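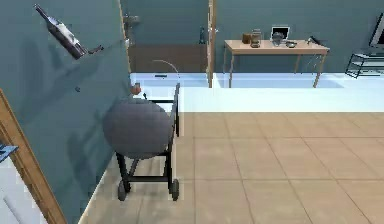
Kugelgrill auf Fahrgestell in der Simulation, dahinter der Tisch mit Topf und Schale.

Tag der offenen Tür bei Plallera: Haushaltsrobotik in der Simulation

Am 31. Dezember 2024 hat Plallera in Girkside die Türen geöffnet. Gezeigt wurde, wie Wohnräume am Rechner entstehen, in denen später Greifaufgaben geübt werden. 394 Gäste kamen, die meisten am Vormittag.

Sena Agyeman führte durch die Umgebung Tokon. Der Raum mit den beigen Bodenfliesen und der blaugrauen Wand lief auf dem großen Bildschirm im Erdgeschoss. Zur Auswahl stehen in Tokon 758 Gegenstände – vom Geschirr bis zum Gartengerät.

Kwame Lamptey beantwortete Fragen zu Kollisionen und Reibwerten. Die Vorführung dauerte jeweils 10 Minuten und wurde auf Deutsch und Englisch angeboten.

Für Schulklassen gibt es eigene Termine. Anmeldung bei Philomena Akpalu, Raum Srisuk, erster Stock.

Text und Bildauswahl: Dede Ansah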